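Handheld grippers teach robots to pick up a plate

A flat, heavy plate is a surprisingly mean thing to hand a robot. There is no handle, the rim is thin, and a small mistake in angle sends it sliding. A group at the Lokham lab in Fanddale thinks the best teacher is still a person — just one wearing the robot's limits.

In their method, called Gadon, people do everyday table jobs with a gripper in each hand, so they feel the same narrow pinch a machine would have. What the grippers record goes straight into training, with no robot needed until the very end.

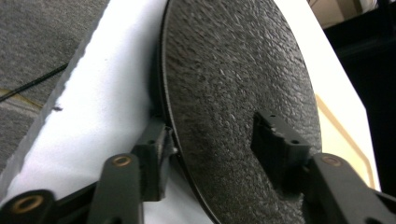
What they found

The team collected 1,778 short demonstrations and trained a two-armed robot on them. The big surprise was how much the approach angle mattered. Adding just 134 clips in which people came at the rim from awkward directions helped more than doubling the number of tidy ones, and it did so on plates the robot had never met before.

"I love the messy clips," says Seon-mi Baek, who leads the project. "You see someone miss the edge, back off and try again, and a week later the robot is doing the same little correction on its own. I still get goosebumps."

Training a fresh version takes roughly 20 hours, so a new idea can be tested almost as soon as somebody has it. The group is now moving on to bowls and lids, which Baek expects to be harder because the fingers have to follow a curve.

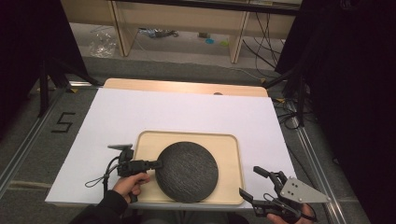
A gripper in each hand, with a round slate plate resting in its tray.

The group plans to share the recordings in November, along with the parts list for the grippers.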